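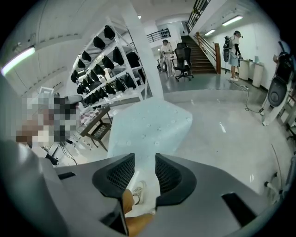

Greifer-AG Ulleck – Datensatz "Halle, Durchgang 3"

Stand: September. Ansprechpartnerin ist Leire Urquijo, die Dateien pflegt Baltasar Manzano.

Inhalt

Der Ordner enthält 631 Aufnahmen, die mit dem Handgreifer der AG entstanden sind. Die Kamera sitzt am Greifer und blickt zwischen den beiden schwarzen Fingerpolstern hindurch nach vorn. Gearbeitet wurde an 4 Aufgaben: Tuch greifen, Tuch ablegen, Kante glattziehen, Gegenstand übergeben. Jede Aufnahme enthält genau eine Aufgabe. Abgebrochene Versuche liegen im Unterordner "abbruch" und zählen nicht mit.

Aufnahmeort

Alle Aufnahmen stammen aus der Halle mit der Holztreppe. Andere Personen gehen ihrer Arbeit nach und können im Hintergrund auftauchen. Einzelne Bildbereiche sind verpixelt. Diese Stellen bitte nicht zum Training der Objekterkennung verwenden.

Aufbau der Ordner

roh: Videos in voller Länge
schnitt: Videos auf die Aufgabe gekürzt
griff: Öffnungsweite der Finger, eine CSV-Datei pro Video
notizen: Protokolle der 16 Sitzungen

Die Dateinamen beginnen mit der Nummer der Sitzung, danach folgen Aufgabe und laufende Nummer. In Sitzung 3 fehlt die Griffdatei bei den ersten Videos – der Sensor war nicht eingeschaltet.

Bekannte Fehler

Die Zeitstempel von Video und Griffdatei laufen bei langen Aufnahmen auseinander. Rodrigo Aguirre hat dafür das Skript "abgleich.py" geschrieben, es liegt im Hauptordner. Bei hellen Tüchern findet die automatische Kantensuche oft die Bodenkante.

Nutzung

Für Mitglieder der AG und für Facharbeiten frei. Weitergabe nach außen nur nach Rücksprache mit Augustina Annan. Korrekturen bitte bis Freitag in die Datei "fehler.txt" eintragen, mit Dateiname und Kürzel.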